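Changes to the Vorndale repair evenings

The repair evenings at Vorndale will move to the small hall from November. The main hall has been booked by the dance school for the whole of the winter, and the small hall has better heating and its own kettle. Doors open at 6 as before and the last item is taken in at 8.30 pm.

Space will be tighter, so we are asking people to book a slot. There are 4 slots each evening for electrical items and 5 for everything else. The booking sheet is on the board by the post office counter, or you can ring Ibrahim Yusuf, whose number is on the back page. Please write down what the item is and what is wrong with it. "Broken lamp" is enough. If you know the make, add that too.

Clothes and soft toys do not need a slot. Bring them washed, with any spare buttons or matching thread you have at home.

We cannot take microwaves, gas heaters or anything that runs on petrol. Televisions are also out for now. The nearest shop still repairing them is Babalola in the high street, which closes at lunchtime.

Repairs remain free. There is a tin on the table for anyone who wants to put something towards fuses, glue and plugs. It held just over £100 at the end of the summer, and most of that has gone on a new soldering iron and a box of mixed screws.
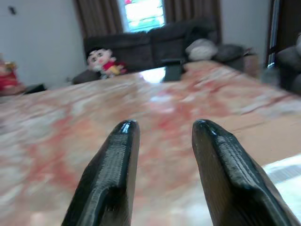 Several items from the spring are still waiting for their owners. They include a blue desk fan, a child's scooter, a carriage clock and a pair of walking boots with new eyelets. All of them have been mended apart from the clock, which needs a part we could not find. Anything not collected by Christmas will go to the hospice shop.

Parking is at the side of the building. The front spaces are kept for the surgery until 6 pm, and the gate to the back lane is now locked at night.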